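The Gorik

Chaimae rang me before breakfast to say the Gorik was dead. I should explain that the Gorik is a computer, and that my uncle Othmane called it that when he bought it (he named everything, even the kettle), and that half of Bindcombe had its family trees inside it.

"Dead how?" I said.

"It beeps and then it sulks."

So round I went, in my slippers, more or less. She'd already got it on its side with the panel off, and there it all was, the big green board and those cheerful blue bits of plastic, and more wires than I'd have thought a family tree needed. I'd never looked inside one before! I'd expected something tidier.

Dirk Seidel from number 7 had given his opinion, and his opinion was the processor. He'd left a replacement in an envelope with my name spelt wrong on it, and 2 pages of instructions in capitals. LIFT THE LEVER. DO NOT TOUCH THE PINS. I read them aloud and Chaimae ignored every one until we got to the pins, and then she went very quiet.

"How many are there?"

"More than 100," I said. "Don't breathe on them."

I kept thinking about Uncle Othmane, who would have done this with a sandwich in his other hand. He once mended the Flalton church organ with a bicycle spoke, or said he did, and Marwa Ashour swears it's played flat ever since.

"There's a little triangle," said Chaimae. "He says match the little triangle."

"Which corner?"

"Dirk doesn't say which corner."

We both bent over the socket until our heads bumped, and I held the lamp, and I believe I said a small prayer to the kettle.

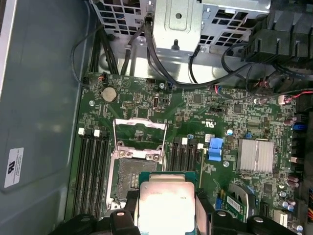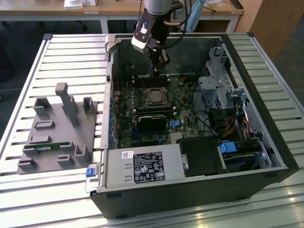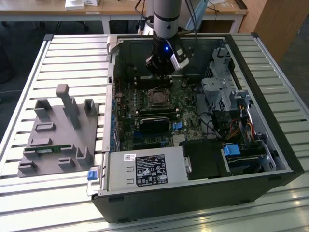
Why did Chaimae want the triangle found before anything else?

A processor only sits in its socket one way round, and the triangle marks the corner that has to match. Put it in wrong and the pins can bend, and then Aunt Nesma's side of the family would be gone back as far as the grocer.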